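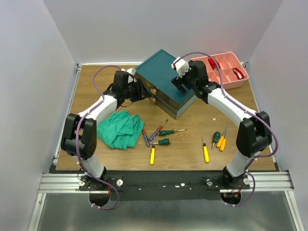
Attachment 1 to ticket 102: tool return cell, Tritthorpe workshop, both arms at the teal drawer box.

Ticket 102
Site: Brastex, Tritthorpe
Area: Maintenance workshop, tool return cell
Opened by: Ferenc Szalai, workshop supervisor
Priority: Medium
Status: Closed, with one action carried forward

Summary
Returned screwdrivers are not being put away by the end of the late shift. The cell stops and requests assistance, and workshop staff complete the job by hand. The supervisor asks for the fault to be corrected and for the duties of staff at the cell to be set out in writing.

Report from site
The cell was brought into use in July to relieve the stores staff of sorting hand tools after each shift. Before that date the last fitter on duty returned the tools to the drawers and signed the sheet. Under the present arrangement tools are left on the table and the two arms sort them into the box. During the past 14 shifts the cell stopped on 6 occasions with the message "Lid position not confirmed". On each occasion a fitter stayed behind to clear the table. Staff have asked whether this time is to be recorded as overtime, and whether they are permitted to reach into the cell while the message is displayed. No injury or damage has been reported.

First response, Plarnberg support desk
The message is raised when the two grippers do not meet the box at the points held in the program. The site was asked to confirm the following before any change was made:

Whether the box is placed square to the front rail at the start of the run.
Whether cloths or other loose items are left on the table.
Whether the pink compartment tray is kept in the cell during sorting.

Reply from site
The box is put back by whoever last used it and its angle varies. In the attached picture it is turned with one corner towards the front. The green cloth beside the screwdrivers is used for wiping handles and is commonly left where it was last used. The tray is kept behind the box, to the right, at the request of the fitters, who wish to have it within reach in the morning. The supervisor would prefer that it remain there.

Investigation
The run records were reviewed by the support desk. In all 6 stops the left arm had reached its approach point and the right arm had reported a position outside the permitted range. The records show no motor or cable fault. A trial was then carried out on site with the box set square and the cloth removed. The cell completed the run. The trial was repeated with the box turned by hand, and the message returned. The tray was left in its usual place throughout and had no effect on the result.

A white fragment was noted on the table above the right-hand group of screwdrivers. The site has been asked to remove it and to check the fittings on both grippers for damage. The check was completed and nothing was found to be missing.

Cause
The program assumes a fixed position for the box. No mark or stop was provided on the table at installation, and staff were not told that the angle mattered. The support desk accepts that this should have been included in the handover notes.

Action taken
Two corner stops have been fitted to the table by the site. The start-up sheet has been amended to read: "Set the box against the stops. Remove cloths and loose parts. Leave the cell before pressing Start." The number of retries before the cell calls for assistance has been set to 3.

Guidance to staff
Staff must not reach into the cell while a message is displayed. The stop button is to be pressed first, and the arms must be at rest before anything is moved. Any member of staff may press it and no explanation will be required. If the cell calls for assistance after the end of a shift, the tools may be left on the table until the morning. Where a fitter is asked to remain, the time is to be recorded as worked time in the normal way.

Comment from site
The stops are satisfactory. The fitters have asked that one person on each shift be named as responsible for the cell, with time allowed for it, as the work of setting up was not counted when the sorting duty was removed. The supervisor supports this request and has passed it to the workshop manager.

Carried forward
Revised handover notes to be issued by the support desk and applied also at the Tóth site, where the same cell is on order. Owner: Plarnberg support desk.

Ticket closed December 28, 2025 with the agreement of the supervisor.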